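Gutters, second try
March, after supper

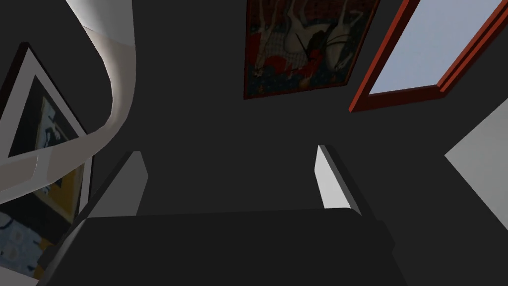
Gripper fingers, open, against dark gray.

Marcelino Teixeira came by at 7:30 with the long ladder and we got the rest of the back gutter down. It ran 64 feet all told, more than I had figured. The fascia behind the kitchen end is soft for a good 15 inches, so that piece has to be cut out before anything new goes up.

Called Sturkgate for a price on the downspouts. They want $300 delivered, or $100 less if I pick them up myself. I'll pick them up - Innes will lend me the truck if I fill the tank.

Flashing over the porch looks fine. The drip edge on the north side was never nailed past the corner, so water has been running behind it for years. Bent it back and put in four nails for now.

Knees sore. Need primer, hangers and a new blade for the saw. Kamala wants the downspout moved away from her roses and I said I would see.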